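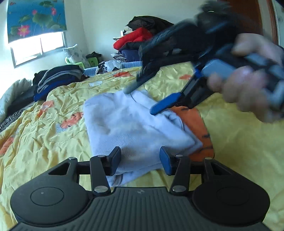 Troubleshooting log: knitwear and tops won't stay folded, yellow quilt picking up fluff

6 min read

Opened 2018-04-05 by Themis Alexiou
Status: closed (mostly)

I'm writing this up the way we do the tickets at work, partly as a joke and partly because Cathal asked me to put down what I'd tried so he'd stop getting it in bits over the phone. Fair enough, I've been going on about it for weeks.

The problem, as first reported: I fold my clothes on the bed, I put them away, and by the time I want one it has turned back into a heap. The worst offender is the lavender-blue knit. It folds up into something you could call a rectangle if you were feeling kind, and then it slumps. The orange thing with the dark printing on it isn't much better because it's slippery and slides out from under whatever I've put on top. Second problem, possibly connected: the yellow quilt with the flowers is getting bobbly bits on it, and I've been blaming the knitwear.

What I need: a way of folding that survives the drawer, on a bed, in a bedroom with too much stuff in it. There's no table in here I can use, so please don't suggest a table.

Update 1

Tried folding everything smaller. I'd read that if you fold a jumper into thirds and then in half it'll stand up by itself, like a little book. Mine doesn't stand up. It leans, and then it opens. I did get further with cotton T-shirts, which behaved beautifully, so the method's all right but the knit is too springy for it. Also tried rolling. Rolling was a disaster! The sleeves worked their way out at both ends and I had a sort of cracker.

Left the T-shirts folded small and took the knit out of the experiment for now.

Update 2

Cathal Mac Mathúna replied, and as he has put more hours into a laundry room than anyone I know (he did a long stretch at the Rokbridge, the hotel by the station), I'm pasting it whole:

"You're folding on a creased quilt. Pull it flat first, properly flat, right to the corners, or you're only copying the creases into the jumper. Then put it face down, sleeves straight across the back, sides in, and bring the hem up to the collar once. Once! You don't need the extra fold. And stop putting it on top of slippery things."

I took slight offence about the quilt, then went and looked at the quilt. It was a mess of wrinkles, I'll give him that. I generally make the bed by throwing it in the right direction.

Update 3

Pulled the quilt flat and did it his way. Much better straight off. The sides came in level for the first time and the seam ended up where I thought it would be, instead of wandering off round the edge. It still looked a bit puffy, so I smoothed it from the middle outwards with the flat of my hand and left it alone. I have a habit of picking a thing up to admire it, which undoes half the work.

Put it in the drawer on its own. Checked the next morning — still folded.

Then I got cocky and put two more jumpers on top of it, shut the drawer, opened it again and the top one had caught on the underside of the drawer above and dragged back. So that's a separate fault, and it had probably been there all along. The drawers are from Skiltis and they're shallow, 100 mm inside at the front, which I'd never bothered to measure until I was cross with them.

Update 4

Asked Cathal about the shallow drawer. He said one layer of knitwear only, and if I've got more jumpers than will go in one layer I've either got too many jumpers or not enough drawers. I said I'd got the right number of jumpers, thank you.

What I've done instead is move the summer things out. They've gone into a Drunden box under the bed, the 200 mm high one, which clears the bed rail with a bit of room to spare (measure yours before you buy, the next size up would've been stuck in the hallway for ever). That freed a whole drawer, so the knits now have two drawers between them and nothing's rubbing on the wood above. I'm not looking forward to swapping it all back in May, but that's for later.

Update 5

The orange one. Slippery fabric needs the opposite treatment, as far as I can tell. It won't hold a big flat fold at all, it just unfolds itself politely while you're looking the other way. Folding it down small works, same as the cotton ones, and then it goes at the side of the drawer with something next to it to hold it up. I had been tucking it under the knit to weigh it down, and what happened every time was that I'd lift the jumper, the orange thing would come with it and both would end up on the floor.

So: never the two together. They've got separate drawers now and everybody's happier.

Update 6

Back to the fluff on the quilt. I'd decided it was the knitwear shedding, so I kept the jumpers off it for a fortnight and folded them on an old sheet. No change whatsoever. Same bobbles, mostly in the middle where I sit to put my socks on. I think it's just wear from me.

I went over it with one of those Benítez fabric shavers, on the lowest setting, with the quilt stretched tight over the mattress. It took the bobbles off and left the flowers alone, though I did a test patch at the foot end first and I'd say you should too. It's slow going on a quilt that size. I did half, had a cup of tea and then did the other half with the radio on.

Still using the sheet for the dark things, out of habit more than anything.

Cathal's comment on closing

"Glad it's sorted. Wash the quilt inside out next time, and don't overfill the machine. You left out the part where I told you to button cardigans before you fold them."

He did tell me that. I haven't got any cardigans with buttons, which is why I left it out, but it's in the log now.

Still open: the bottom Skiltis drawer sticks on the left when it's full. I've rubbed a candle along the runner and it's a bit better. I'll start another ticket if it gets worse.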